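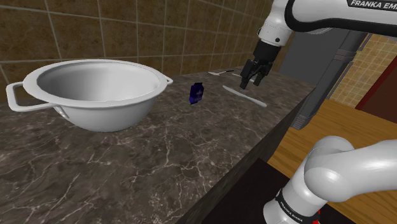
**Coaching Level 1, Unit 4: Reading a box score**
Notes by Koen Segers

Before next class, please read the Wallero v. Janditz game sheet again. We will work only with the second half.

- *Possessions.* Field goal attempts, minus offensive rebounds, plus turnovers, plus 0.44 times the free throws attempted. The factor 0.44 is there for the and-one and the technical foul.
- *Offensive rating.* Points divided by possessions, times 100. A team at 108 is scoring well at this level.
- *Plus/minus.* Be careful with it in one single game. A bench player who enters with the starters will look better than he is.

In the last session many of you mixed up team rebounds and player rebounds. On our sheet the team rebounds have their own line, under the coach's name.

Homework: calculate both ratings for Wallero and write 30 words on their defence. Gordon Arsenault will collect the papers at the gym door.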